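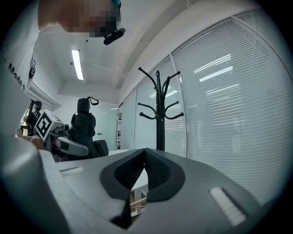
3 min read

Fri 8 August

Glue-up tests, second round. Picking up from the pages at the back of the last book, where the spruce offcuts kept opening along the joint after a few days on the shelf.

Cut new strips first thing from the Tamihana board, the pale one that has been leaning by the door since spring. Grain is straight for most of its length and then wanders near one end, so I kept that end for spacers. All strips 292 mm long. Planed one face each and left the other rough from the saw. Labeled in pencil on the rough face. Don't use the felt pen again, it bleeds under the glue and then we can't read the failure line.

Two glues on test:

Pisten, the white one, the bottle opened last month.
Flerklow, the yellow one, new bottle.

Both spread with the notched card, one face only. Open time 4 minutes by the wall timer. The Flerklow was already skinning at the edges by then, so 4 is too long for it in this weather. The Pisten was still fully wet. Humidity meter read high all morning and I don't trust it. It gave the same number with a damp cloth over it.

Clamping: used the bar clamps for the Flerklow set and the Tresis cam clamps for the Pisten set. I know that is two things changed at once. We don't have enough bar clamps free for both until the drawer fronts come out, and I didn't want to lose the day. Next round swap them over.

Squeeze-out was even on the bar clamp set. On the cam clamps it came out heavier on the moving jaw side, same as last time. A caul on that side would probably fix it. There are beech cauls in the bottom drawer but the wax has worn off them, so they need doing before anyone puts them near glue.

Pulled the clamps after 2 hours. Scraped the bead while it was rubbery. Far easier than chiseling it off the next day, and it doesn't tear the spruce.
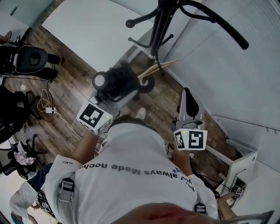 Broke the older samples after lunch, the ones from the first round. Same method as before: strip held in the vise up to the joint, bucket on the free end, add sand until it goes. Weigh the sand afterward on the kitchen scale.

Weakest was the sample numbered 394, which went before the bucket was properly hung. Joint face was shiny and clean with no fibers pulled at all. That is a starved joint or a dull plane iron, and I think it was the iron. I sharpened it between that batch and the next and the next batch broke in the wood.

The others from round one tore fibers over most of the face. Happy enough with those. The sand weights are on the loose sheet tucked in at this page. Copy them into the table before the sheet goes missing.

Side note on storage. The samples that opened up were all on the top shelf, over the radiator pipe. The ones on the bottom shelf are tight. It may have nothing to do with the glue. Moved everything to the bottom shelf tonight, old and new, so from here on they all get the same air.

To do:

Wax the beech cauls.
Order more notched cards, the last one is chipped at the corner.
Check the humidity meter against the one in the finishing room.
Swap clamps between glues for round three.
Cut Flerklow open time down to 2 minutes and see if the skinning stops.
Keep a strip of the Tamihana board unglued as a control for movement. Should have done this from the start.

New samples stay untouched until the drawer fronts are out of the bar clamps. Please don't flex them to see how they're doing.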